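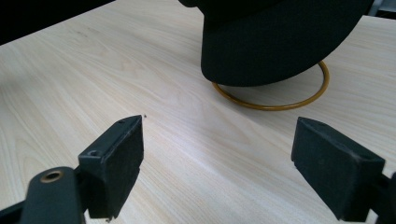 Hand-held gripper demos vs teleop: our results on soft objects

tarnbeck
Posted 10:42

Finally have numbers worth sharing! We've been testing whether demos collected with a hand-held gripper are enough to train a policy on floppy black fabric things, the sort that soak up all the light and give the depth estimate nothing to hold on to. The one on the table with the ochre ring is typical of the set.

We trained on 2,000 hand-held demos, no teleop at all, then ran 100 trials on the Stoseck arm. The bit I'm most pleased about is a change in how we label the approach. We mark the moment the fingers stop moving sideways and start closing, and the policy gets that as an extra target. Without it we got 60 successes out of 100. With it, 81. Same demos, same network, same table. I was grinning all through lunch.

Code is going up on the Doludard page in June once I've tidied the loader.

quillfeather
Posted 11:15

Lovely result. Is the finger spacing at the start of each demo fixed, or whatever the person felt like? In your picture they're spread wide and very low. If most demos start like that I'd expect the policy to fall over when it comes in from higher up.

tarnbeck
Posted 11:31

Whatever they felt like, though people do drift towards wide and low after a while. Starting height in the trials was randomised but only over a small range. Fair point, I'll widen it and rerun.

mo_servo
Posted 13:08

Not convinced the label is doing the work. You've added a second loss, and that alone can steady training on a set that size. Did you try it with the label shuffled? We had a jump like this on Penano last year, got very excited, and a junk target gave us nearly all of it back.

Also, pale shiny wood with a black object on it is about as easy as segmentation gets. Try a dark mat.

tarnbeck
Posted 13:40

Shuffled label is a great shout and no, we haven't. Starting that run tonight.

I disagree on the wood, though. Finding the object was never our trouble. Most of the failures were the fingers closing too early, with the fabric found perfectly well. The glare off the tabletop does more harm than good if anything.

ammann_user
Posted 15:22

Siding with tarnbeck on early closing, we see the same on the Ammann rig with cloth. Black pads against black fabric, so the wrist view loses the contact edge right when you want it. We put pale tape on the pads and it helped a bit.

mo_servo
Posted 15:50

Tape on the pads changes the friction as well, so now you've got 2 things moving at once. But ok, early closing I can believe. Post the shuffled run whichever way it goes?

tarnbeck
Posted 16:04

Will do, with the failure clips too. Can't wait to see it!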